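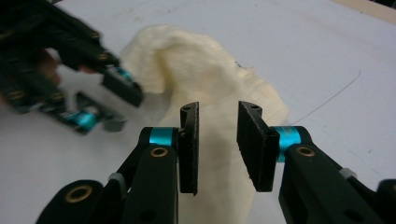

Two grippers, one cream cloth. Pads open on the near one.

Quick one tonight, meant to write it up on Tuesday and didnt.

So I've been trying the hand-held grippers with two sets of pads. The old ones from Gultia, and the new Prokeo ones that Zodwa Kruger has been on at me to try since March. Same fingers, same linkage, just swap the pads and go. Cloth only. Cloth is where it all falls apart for me — blocks and cups are fine with anything.

176 grabs with the Gultia set, 304 with the Prokeo. Not a fair split I know, ran out of evening. Missed grabs: 80 on the old, 45 on the new. Most misses were the same thing, pads close, cloth slides out from between them, you swear a bit, go again.
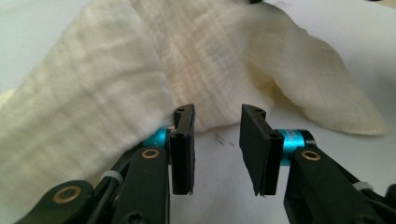 Photo: Zodwa Kruger

Folds are easy. A nice ridge sticking up, any pad will have it. A hem lying flat on a smooth white table is the real test, you have to come in low and sort of scrape it up, and the tips take a beating. Worth checking yours for ragged bits before you blame the grip.

Other niggle, cables. They run down the outside of the arm links and I keep catching them with my sleeve. Going to try a tighter tie.

Two-handed is much better than one, obvioulsy. Pin with the left, pinch with the right.

Next up the Ondrejka pads if they ever turn up. More when I've got numbers.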